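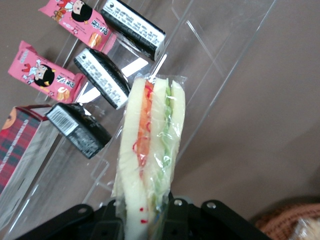 Handling task with a film-wrapped sandwich held in the gripper, Britotitz project

Progress report to the Novbridge fund
Project: Good practice for robots handling packaged food
Prepared by Jikura, lead organisation
3 Aug 2020

1. Purpose of this report

This report covers the second stage of the Britotitz project. The project will produce a written code of practice for small businesses that use robot arms to pick, place and restock packaged food. Kravets remains our partner for trials and record keeping. The final code is due in December.

2. Work completed

The draft code now contains 37 clauses. Of these, 20 deal with the handling of goods, and the remainder cover the work area, staff duties, cleaning and records. All clauses have been reviewed by both partners, and 16 have been reworded so that a shop worker with no technical training can apply them.

The clauses on grip have taken the most time. The first draft set a single force limit for every item. Reviewers considered this unsuitable for mixed goods, where a soft item in film may be followed by a rigid box. The revised draft asks the operator to place each product in a handling class before it is added to the task list, and to record who approved the class. Any change of packaging by the supplier requires a fresh check.

Kravets has logged 816 pick attempts under the revised draft. Each entry gives the product, the handling class, the result and any mark left on the packaging. The log is kept in a common format and is available to the fund on request.

3. Display and restocking

Section 4 of the code applies to goods moved between a tray and a display. Trials for this section use a stepped stand of clear acrylic, with boxed items, snack packets and small drink bottles set out at different heights.

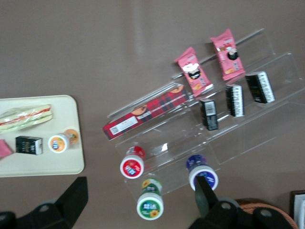 Clear surfaces require particular care. Reflections along a transparent edge may be misread by a camera, and the draft therefore requires the position of a stand to be confirmed at the start of each session and again after any person has reached into the work area. Bottles are to be gripped on the body and not by the cap. Where a label or barcode must face the customer, the operator is to state this in the task list.

The section also sets out what is to happen when an item falls or is found lying on its side. The robot may attempt one recovery. If that fails, it must stop and call for staff. Reviewers from Kravets asked for a second attempt to be permitted for rigid packaging. The matter is still open and will be settled before the next draft.

4. Delays and changes

The cleaning clauses are behind schedule. We had planned to rely on existing site rules, but these differed too widely between test sites to be of use. A separate cleaning schedule for gripper fingers and exposed fasteners is being written, and will be attached to the code as an annex. No change to the approved budget is requested.

5. Next stage

Both partners will complete the cleaning annex, settle the recovery rule and carry out a further round of trials with soft, film-wrapped goods. A plain-language checklist for shop staff will be drafted at the same time and circulated to Novbridge for comment with the next report.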